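1 January 2018

Bench notes, Tiststead, foam sorting

Quiet building, so I had the arm to myself all morning and got through far more than I'd planned! Trying Ülle's idea: train the grasp picker on the wrist view alone, with no overhead view at all, and see if it still copes when short pieces sit close together.

Old set was 3000 grasps, all on plain grey card. Araba's worry (fair) was that the picker had simply learned "anything not grey is foam". So I've added 200 grasps on the marble slab, whose veins and white flecks are a proper nuisance, and retrained from the old weights. Same learning rate, 3 passes.

Then 100 test grasps on the marble. The old picker kept going for the veins. The new one hardly bothers with them, and I'm really pleased with how it handles the stubby pieces: it goes for an outer one first and leaves the middle of the group alone. We never told it to do that!

Still poor on anything with a pale end against a pale patch of stone. Might be exposure. Ask Áine what she locked it at in April. 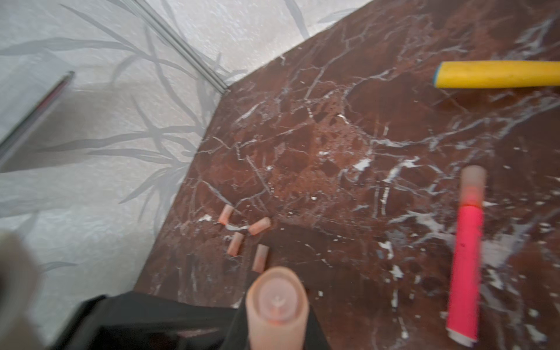

Wrist view, marble slab. Four short peach pieces grouped left of centre, yellow and pink cylinders over to the right.

To do: rerun with the old weights frozen up to the last block, turn the slab round so the flecked side changes place, send the logs to Éabha D. (not Éabha Ó B., she got them last time).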